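Drodmont Children's Placemat, Orange

Table linen and mats > Children's table > Placemats

There is something about a proper place at the table that small people take very seriously indeed. Give a four-year-old a mat of their own and dinner becomes an occasion, with a side to sit on and a spot for the cup, and woe betide the grown-up who puts the gravy jug on it! We have been selling children's mats from our shop in Drodmont for a good long while now, and the orange one is the one people come back and ask for by colour (usually over the telephone, usually with a child shouting in the background).

It is a wipe-clean mat in a good strong orange, with cartoon artwork printed on it, and it lies flat. I mention the last part because we have had mats through the shop over the years that curled up at the corners like old sandwiches, and a curling corner with a cup of milk on it only ends one way. These come to you packed flat between two sheets of card, never rolled, so they should behave from the first breakfast.

Agnes McIver, who does our ordering, chose the orange over a rather tasteful grey. I was for the grey, I admit. She was quite right, and we have sold 412 of the orange since the spring while the grey is still in the back room, if anybody would like one.

Laying a small place

You don't need much to go with it. A plain white plate looks lovely against the orange, and one with a bit of a scalloped rim makes fish fingers feel like Sunday lunch. We like the plate well on to the mat, leaving the top right corner free for a mug, handle turned outwards so that it can be picked up without a reach across the food. Left-handed children will want it the other way about, of course, and you may find they move it themselves before you have sat down.

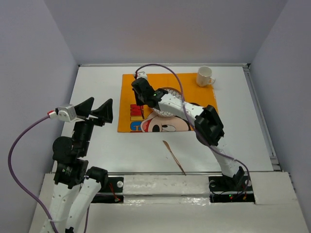 Size and what fits

The mat will take a child's plate and a small mug with room to spare for a spoon and fork. A full-sized dinner plate will go on it, but it does cover a good deal of the printing, and in our experience the printing is what the customer under five is paying attention to. If you are fitting several along one side of a kitchen table, do measure up first, and remember that elbows need somewhere to go. We are happy to measure one again for you if you ring the shop, and Cameron will even hold it up against your own tea tray if you bring it in.

Looking after it

Wipe with a warm soapy cloth and dry with a tea towel. Tomato sauce, beetroot and the better sort of blackcurrant squash are best dealt with before pudding. Please keep it out of the dishwasher and don't stand hot pans on it. A warm plate straight from the table is perfectly fine.

Felt pen is another matter. A dab of washing-up liquid left for ten minutes will shift most of it, but we make no promises about permanent marker, and neither will anyone else who has tried.

Store it flat if you can, under the chopping boards or down the side of the bread bin. If it does get rolled up for a trip to Granny's, put it under a heavy book overnight.

What customers have told us

"Bought one for my grandson and had to come back for his sister inside the week. She wanted orange as well, so now they both have orange and we have written their names on the back." Elínborg Bjarnason

"Bright, cleans up well, a touch bigger than I'd pictured. My son says goodnight to it." Niilo Manninen

"Good mat. Would have liked it in green. Postage was quick." Alasdair MacKinnon

Ordering

Stock code: 2858
Colour: orange, printed
Sold singly
Plate and mug not included; see our children's white tableware, stock code 1121

We post from Drodmont every weekday morning, and orders in before eleven generally go the same day. Mats can be returned unused in their card within a month. The next delivery is due in May, so if the page is showing none left, leave us your name and we shall put one by for you.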